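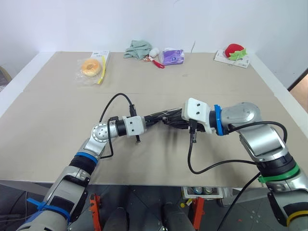 4. Setting Up Rebalancing Bands

A rebalancing band tells Jivex how far a holding may wander from its target before you hear about it. Without one, the program will watch your bonds shrink to a rounding error and say nothing, in the manner of a well-trained butler. Every holding gets two bands, an inner one drawn in green and an outer one drawn in yellow, much like the green and yellow bands on the right-hand arm over the tabletop, except that yours sit on a chart and move when you drag them. Crossing green puts a note in your log. Crossing yellow sends you a message.

Before you start, you need at least one funded account linked (Section 2) and a target mix that adds up to 100 percent. If yours adds up to 101, Jivex will refuse to continue, and it will not tell you which holding is the greedy one. Check the small ones first.

4.1 Creating the bands

1. Open Portfolio and choose Targets.
2. Select a holding. Cash counts as a holding, however little you think of it.
3. Click Add Band. A dialog opens with two empty boxes, Inner and Outer.
4. Enter the inner band in percentage points. Five is the default.
5. Enter the outer band. It must be wider than the inner one.
6. Choose Points or Relative from the drop-down list (see the note below).
7. Click Apply, then Save. Apply draws the bands on the chart and Save keeps them. We have been asked to merge the two buttons and are thinking it over.
8. Repeat for each holding, or use Copy to All and tidy up afterward.

Note: Points and Relative are different animals. With a target of 20 percent and a band of five, Points lets the holding run from 15 to 25. Relative reads the same five as five percent of 20, and lets it run from 19 to 21. Pick the wrong one and you will hear from Jivex at breakfast, lunch and dinner.

Caution: Bands on very small holdings should always be Points. A relative band on a two percent position can be crossed by a mild rumor.

4.2 Choosing how often Jivex checks

1. Go to Settings, then Schedule.
2. Select Daily, Monthly or Quarterly.
3. Set the quiet period. No second message about the same holding goes out until it has passed. The default is 14 days.
4. If you trade through Beveck, tick Use Settled Prices. Other brokers send settled prices on their own.

Daily checking sounds diligent. In practice it gives you more chances to sell something in a bad mood, and most long-term savers are happier on Quarterly.
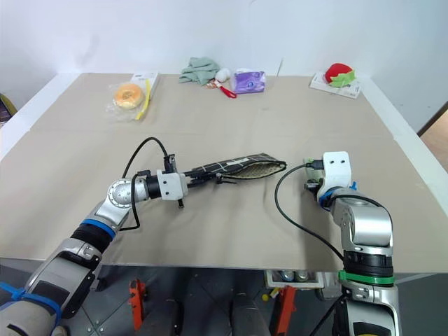

Ramiro Pastor wrote in to ask why his quarterly check had slept through a very ugly September week, and whether he ought to switch to Daily for good. The quarterly check looks at prices on one day, the last trading day of the quarter, and by then his stock funds had climbed back inside the green. He had missed a fright and no trades. If you would like the fright as well, tick Notify Between Checks. It sends the message and leaves the schedule alone.

4.3 Setting a minimum trade

When a yellow band is crossed, Jivex drafts the trades that would bring you back to target. Some of these drafts are very small and a bit silly.

1. In Targets, click Trade Rules.
2. Enter a minimum under Smallest Trade. On an account that pays a flat fee per order, $3,000 is a sensible place to begin.
3. Tick Use New Cash First if you make regular deposits. Jivex will then steer the next deposit toward whatever is short before it suggests selling anything.
4. Click Preview. Read it. Click Save.
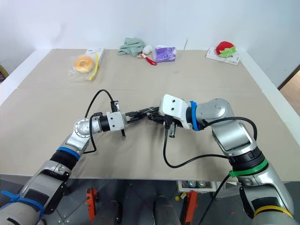

Fig. 3. Left and right grippers meeting over the table.

Caution: A draft is only a draft. Jivex does not place orders, and it knows nothing of your taxes. Selling a fund that has done well in a taxable account may cost more than the drift you are fixing – have a look at the Gains column before you send anything to your broker.

4.4 If nothing happens

No message after a large move: check that you clicked Save as well as Apply (step 7).

Bands missing from the chart: the chart is set to Value. Switch it to Weight.

Messages about a fund you sold: remove its target. Setting the target to zero keeps the bands, and Jivex will go on fretting over it.

Everything is yellow: the account has probably lost its price feed. Reconnect it under Accounts before you rebalance your life savings against a blank column.

Section last revised May 16, 2018. Corrections to Maite Rivas, Nedach documentation desk.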